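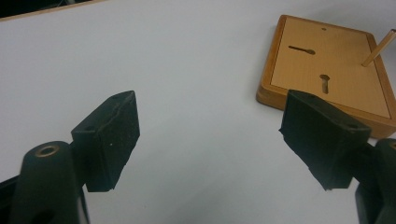
Lurnevau Owners & Crew Forum
Liveaboard and Charter Work > Watermakers, tanks and plumbing

Thread: Yard says new membranes. I don't buy it.

halfhitch_dan
Looking for opinions before I hand over money. We run a 52 foot cat out of Malinau, mostly week charters with a gap of a day or so between them. The watermaker is a Zitanero, twin membranes, AC high pressure pump. It came with the boat and has 1,350 hours on it.

Since the last charter the product water has been reading 330 ppm on the handheld. It used to sit well under 200. Flow is the same as ever, pressure is the same as ever, and the water tastes fine to me, although one guest said her tea was odd.

The yard had it for one morning and came back with "membranes are finished, replace both." No written readings. I asked what they had tested and the guy said he could tell from the hours. I have a hard time believing hours alone kill a membrane, and I have a very easy time believing a yard likes selling them. Next guests are in October.

Anyone been here?

saltlocker
Sounds about right to me. Membranes wear out. Mine went at something like that age and the numbers crept up just like yours. Pay the man.

halfhitch_dan
Did they creep, though? Mine didn't. It was fine at the start of the trip and high at the end of it.

Relu Bogdan
A jump over one week with flow unchanged makes me think of an O-ring before anything else. There are small ones on the connector at the end of each membrane. If one gets nicked or rolls, a little sea water slips past into the product side and your reading goes up. The part costs less than lunch.

Was the unit opened lately? Prefilters don't count, I mean the pressure vessels themselves.

halfhitch_dan
Yes. The same yard resealed an end cap in spring because it was weeping.

Relu Bogdan
Then I'd want to know which end cap, and what your salinity is out of each vessel separately. With two of them you can sample each product line. Both high, maybe the membranes, or something upstream. One high and one low, you have your answer or most of it.

keelson44
I'll be the annoying one. Has anybody checked the meter? I chased a "bad membrane" on a delivery for two whole weeks and the meter was reading a third high. Those cheap pens drift all over the place and people treat them like lab gear. Buy a sachet of calibration fluid before you buy anything else.

saltlocker
330 is still drinkable whatever the meter says. Everybody on here panics at numbers. The limit most folks use is 500. Run it and stop testing it.

keelson44
So two posts ago he should pay the man and now he should ignore it?

saltlocker
I'm saying either one is fine. What isn't fine is pulling apart a high pressure system on a forum's advice three weeks before guests.

Ctibor Lukáč
I worked on these for a while, not for the maker. A few points, take them or leave them.

Hours don't tell you much. I have seen membranes dead in one season on a boat that left them sitting in harbor water, and I have seen them good at more than double your number. What matters is how they were stored, whether they ever got chlorinated water through them, and whether somebody cleaned them with the wrong stuff.

That second one is my real question. How do you flush, and with what water?

halfhitch_dan
Fresh flush from the boat's tank after every run, through a carbon filter. The tank gets topped up from the dock at Malinau between charters if we're short on time.

Ctibor Lukáč
And when was the carbon filter last changed? Dock water means chlorine, and chlorine goes through a tired carbon filter. That does damage and it doesn't come back.

halfhitch_dan
I'd like to say spring. I can't find it in the log, so I'm not going to say spring.

wandering_peg
We had exactly this on our last boat!! We put in the Zarei cleaning kit, ran it round for an hour and the readings dropped right off. Best money we ever spent, I tell everyone about it. You can do it at anchor, just don't drink what comes out for a while after.

Ctibor Lukáč
Glad it worked, but I'd be careful recommending it. Cleaning helps with scale and growth. Those usually show up as lower flow or higher pressure, and his haven't moved. If it's chlorine damage, a cleaner does nothing. If it's an O-ring, a cleaner also does nothing.

wandering_peg
Well ours got better is all I know.

Relu Bogdan
Was the sea temperature the same, Peg? Cooler water alone will bring the reading down some. We moved north one summer and I thought I'd fixed mine by wiping down the housing.

wandering_peg
We did go north, now you mention it. I still think it was the kit.

halfhitch_dan
Update. Bought calibration fluid. The pen was off, but only by a little, and it was reading low if anything. So sorry keelson, good idea but no.

Then I sampled each vessel with the unit up to pressure and left to settle for half an hour. Number one is where it always was. Number two is terrible, more than double the other.

Relu Bogdan
And the end cap they resealed?

halfhitch_dan
Number two.

keelson44
Oh dear.

saltlocker
Doesn't prove it. One membrane can go before the other. Water runs through them in series on that model, so the second one always sees saltier feed and always reads higher.

Ctibor Lukáč
He's right that the second will read higher. Double is more than I'd expect from that alone, and chlorine would normally have hurt the first one at least as badly. I would still open it before ordering anything. Depressurize, pull the cap, look at the connector rings under a good light. Silicone grease only when it goes back together, nothing petroleum based. If the rings are perfect, order one membrane and leave number one alone.

And change that carbon filter today.

halfhitch_dan
Filter is changed, and written in the log this time. I've asked the yard for their readings in writing. They now say the technician who looked at it is on vacation. Rings are on order from the chandler, 3 of each size — I've dropped enough of them in the bilge to know better than to buy the exact number. I'll open number two when they get here and post what I find, even if saltlocker turns out to be right.

saltlocker
I'll wait.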